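Judstead Home & Garden Forum > Bathrooms and Plumbing
Thread: Close coupled loo, cistern lid as a shelf, yes or no?

tilly_wagtail
Posted June 26, 2025

Right, settle an argument for us please. We've got a tiny downstairs loo, no windowsill, no room for a cabinet, and the only flat surface in there is the lid of the cistern. I've always kept stuff on it. Spare roll, hand cream, a little bowl of potpourri my sister gave us. My other half says it's daft and that sooner or later something will go through the pan or crack the lid. We're having the room redone in October and I want to know whether to plan for a proper shelf or carry on as we are.

The loo itself is a Grurnetti, came with the house, and I've no idea how old it is. Push button on top, so whatever goes on the lid has to live to one side or the other anyway.

Budget is small! We've been quoted £689 for new flooring, basin and tap, fitted, and I'd rather not add much to that.

grout_expectations
Carry on as you are. I've had a plant on mine for years. The lid is ceramic, it's not going to give way under a bowl of dried petals.

marrowfat
I'm with your other half, sorry. We had a glass candle holder on ours and it slid off when somebody let the seat bang up against it. Chipped the pan. It wasn't a bad chip but I noticed it every single time I went in, and in the end we changed the whole suite, which was a very expensive candle.

Also you have to clear everything off whenever the fill valve plays up. Ours plays up a lot.

grout_expectations
Well yes, if you put glass on it. Put something on it that doesn't matter.

tilly_wagtail
The potpourri doesn't matter, between you and me. But it was a present so it has to be out when she visits.

I've been fiddling about with ideas all evening, because of course I have. Main question is whether a bowl looks all right on the cistern at all or whether it just looks like clutter. I'm leaning towards a dark brown one against the white.

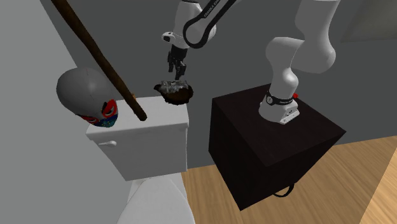
marrowfat says a dark bowl will show every speck of dust, and talc even worse, and that I'd be wiping it twice a week. Fair point, I hadn't thought about dust. We do get a lot in there, the boiler cupboard is next door and it seems to breathe the stuff out.

What about a shelf then? Has anyone put one above the cistern and not hated it?

pipistrelle_pete
Yes, and I'd do it again. The main thing is the height. Mine is 35 cm above the lid and I can get the lid off, get both hands in the cistern and change the washer without taking anything down. My neighbour put his much lower because it looked neater and he has to unscrew the whole lot every time. He now pretends his cistern isn't leaking.

Go for something narrow as well, or you'll whack your head standing up.

grout_expectations
35 is far too high for a small room, it'll look like it's floating off. Check how tall the flush mechanism is, add a bit for your hands, done.

pipistrelle_pete
It's not too high if you've ever had to fix the thing. I take it yours has never gone wrong.

grout_expectations
It has not!

soapdish_annie
Can I put in a word for boxing in? We built a little ledge behind and over the cistern, tiled the front, and made the top a lift-off board. Loads of room for rolls and books and what have you. It does bring everything forward a bit, so measure the gap between the front of the pan and the door first. We didn't, and the door now misses the seat by 2 cm. People with big coats struggle.

Don't let anyone tile the access panel shut either. A chap from Wilberg did that to my mum's and it all had to come off again the next winter.

marrowfat
Ooh, that's put me right off boxing in.

tilly_wagtail
We can't spare the depth, our door opens inwards and you already have to do a sort of shuffle. So it's shelf or lid.

Went and had a look in Rebelo at lunchtime and they do a plain oak one for £32 with the brackets hidden. Bit dear for a plank but it is nice. Would oak be all right in there? No shower, just the loo and basin.

soapdish_annie
Oak's fine, just oil it before it goes up and do the ends and the back edge too. I did only the top of mine and the underside went grey. And check what your wall is. If it's plasterboard use proper fixings, don't trust the little plugs that come in the packet.

tilly_wagtail
It's brick behind, I think. It sounds solid when I knock on it, anyway, and the mirror took ages to drill.

pipistrelle_pete
Brick is good news. Find out where the supply pipe runs before you go near it with a drill though. Ours came up through the floor and then went sideways for no reason at all.

grout_expectations
I still think you're spending money to solve a problem you haven't got. Spare roll in a basket on the floor, hand cream by the basin, potpourri on the lid when your sister's coming. Finished.

marrowfat
There's no room for a basket, she said it's tiny.

grout_expectations
She said no room for a cabinet.

tilly_wagtail
There's no room for a basket either, I keep the loo brush there!

OK, I'm going with the shelf. Will hold a bit of cardboard up at a few different heights this weekend and see which one we can live with. Other half is being unbearable about it already. Does anybody know if the Rebelo ones can be cut down? Our wall's a bit narrower than the one they had out.

soapdish_annie
Mine cut fine with an ordinary hand saw. Put masking tape over the line first so it doesn't splinter.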